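Coltent Moves Server Monitoring to Okon Platform After Six-Month Trial

Ivanville office retires in-house alert scripts; regional sites to follow

Coltent has completed the transfer of its server monitoring and alerting to the Okon platform, the company's infrastructure department announced in August. The change covers all 2506 hosts operated from the Ivanville data center and ends the use of a set of in-house scripts that had been in service since the site opened.

The scripts checked disk space, memory and process status at fixed intervals and sent the results by email to a shared mailbox. As the number of hosts grew, the mailbox filled with repeated notices, and staff on the overnight shift had to compare messages by hand to find out whether two alerts had the same cause. An internal review last year recommended that the company adopt a single tool with a central rule set, a searchable history and a direct connection to the on-call schedule.

Three products were considered. Okon was selected on the basis of its support for older operating system versions, several of which remain in use in the billing and archive systems, and its ability to run entirely inside the company's own network. The department did not disclose the value of the contract.
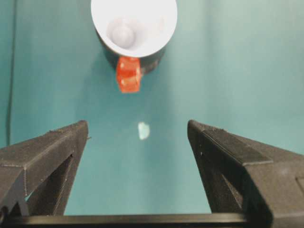

How the transfer was carried out

Work began with a small group of test machines and was then extended to the development environment. Production hosts were moved in 7 groups, beginning with internal file servers and ending with the customer-facing order system. Each group ran under both the old scripts and the new platform for two weeks before the scripts were turned off.

During this period the department compared the alerts produced by the two systems each morning at 9:30. Where the old scripts had reported a condition that Okon had missed, a new rule was written and tested before the next group was scheduled. Where Okon reported a condition that the scripts had never checked, the owners of the affected service were asked to decide whether the alert should be kept, changed or removed.

The final rule set contains 153 rules. Each one has a named owner, a severity level and a link to a written procedure. Rules without a procedure were not accepted into production, and a number of older checks were dropped when no team could say what action should follow from them.

The agent that collects data on each host was installed through the company's existing package repository. Updates to the agent will follow the regular maintenance calendar and will be applied to the development environment first. Hosts that have not reported for 15 minutes are marked as silent in the console and generate a notice to the infrastructure desk.

Access to the console is granted through the company directory. Service teams can view all hosts but may edit only the rules that belong to their own systems. Changes to shared rules, including those for network devices and storage, require approval by a second member of the infrastructure department. A record of every change is kept for 6 years in line with the company's retention policy.

Alert levels and on-call duty

The previous system made no distinction between a warning and an outage. Under the new arrangement, alerts are divided into three levels. The highest level places a telephone call to the engineer on duty and repeats the call until it is acknowledged. The middle level opens a ticket with a response target of four hours. The lowest level is written to a daily summary and does not interrupt anyone.

Service teams were asked to justify each rule placed at the highest level. According to the department, this step took longer than the technical installation. Several teams had asked for telephone calls on conditions that corrected themselves within minutes, and these were moved to the middle level after a review of the alert history.

Planned maintenance is now entered in the console ahead of time. Alerts from hosts under maintenance are recorded but not sent. Under the old system, engineers had to edit the script configuration before the work and restore it afterward, and on more than one occasion the second step was forgotten.

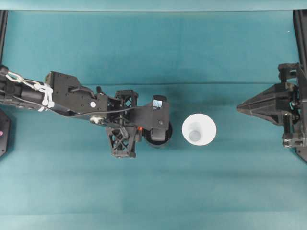
Golnar Mirzaei said the new levels had changed the overnight shift more than any other part of the project. The engineer on duty can now see in one place which service is affected, who owns it and what has already been tried, she said, and the handover at 7:00 a.m. no longer depends on a long email. She added that the rule set would need regular attention and that teams should expect to be asked about rules that have not produced a useful alert.

Mirzaei also said that the department had underestimated the time needed to clean up host names. Many machines carried names from earlier projects, and some services were listed under teams that had since been merged. The inventory was corrected as each group was moved, and the corrected list has been made available to the finance and security departments.

Issues found during the trial

The trial identified two problems that required changes to the original plan. The first involved the volume of data sent by the archive servers, which reported the status of each storage volume separately and placed a heavy load on the collector. The reporting interval for these hosts was lengthened, and a second collector was added for storage equipment alone.

The second problem concerned clock settings. A group of older hosts had drifted from the company time server, and their events appeared in the console in the wrong order. The time service was reconfigured on the affected machines, and a rule was added to report any host whose clock differs from the reference by more than five seconds.

A brief interruption took place while the fourth group was being moved, when the database behind the console ran out of space and the web interface could not be reached. The old scripts were still running for that group and continued to send notices by email. The database was enlarged the same afternoon, and a limit was placed on the amount of detailed history kept online. Summary data is retained for longer periods and can be exported on request.

Training and documentation

All engineers with on-call duties have attended a half-day session on the console. A shorter session is offered to managers and service owners who need to read reports but do not edit rules. Recordings and written procedures are available on the internal documentation site, under the infrastructure section.

Staff who still receive messages from the old shared mailbox are asked to report them to the infrastructure desk with the name of the host. The mailbox will remain open in read-only form until the end of the year and will then be archived.

Next steps

The company's Ardeleanu office is next in line. That site operates its own network and a smaller number of hosts, and its systems will report to a local collector that forwards data to Ivanville. Preparatory work on the connection between the two sites has started, and the first machines are expected to be added once the link has been tested under load.

The department also plans to connect the platform to the public service status page, which is currently updated by hand. In the first stage, the console will prepare a draft notice when a customer-facing service is affected, and a member of the support staff will review the text before it is published. No decision has been made on automatic publication.

A review of the full rule set will be held twice a year. Service owners will receive a list of their rules four weeks before each review and will be asked to confirm the severity level, the procedure and the contact details for each one. Requests for new rules may be submitted at any time through the standard change form.

Questions about the transfer, including requests for console access, should be directed to the infrastructure desk in Ivanville.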